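4.2 Door hardware and getting from room to room

Most of the households we visited in Wedden had moved into their units within the past two years, and most residents named the kitchen or the bathroom when asked what they would change first. Doors came up later in the interviews, often after the recorder had been running for 40 minutes or more. They then took up a good deal of the talk. Residents who used a walker described stopping, letting go with one hand, reaching forward for the handle and backing up as the door came toward them. Several had stopped closing inside doors altogether.

The building code in force when the units were approved sets the clear width of a doorway but says little about how doors relate to one another. Where a hall is short and two doors open near each other, a person may have to deal with both before there is space to turn (Figure 3). Lever handles are easier than round knobs for people with sore or weak hands, and we recorded them as a favourable feature. They do not help with the backing up.
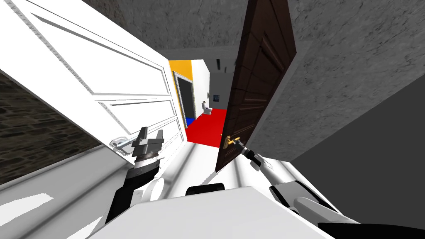
Figure 3. Two panelled doors on either side of a narrow passage, the white one with a lever handle.

Tahmineh Salehi objected at the August workshop that we were putting too much weight on the doors themselves, and that in her own unit the trouble was the closer, which pulled so hard she had to wedge it with a shoe. Others at her table agreed. We went back to the interview notes and found the same complaint under "noise", where it had been coded as slamming. It now has its own code – closing force – and the earlier interviews were read again with it in mind.

Landlords saw the matter differently. Pejman Rashti, who manages the Plindetgate units, pointed out that closers on the entry doors are there for fire separation and cannot simply be taken off. He was open to adjusting them, and to rehanging bathroom doors so that they swing outward, provided the work was done between tenancies. Residents wanted it done while they lived there. We return to this disagreement in Section 5.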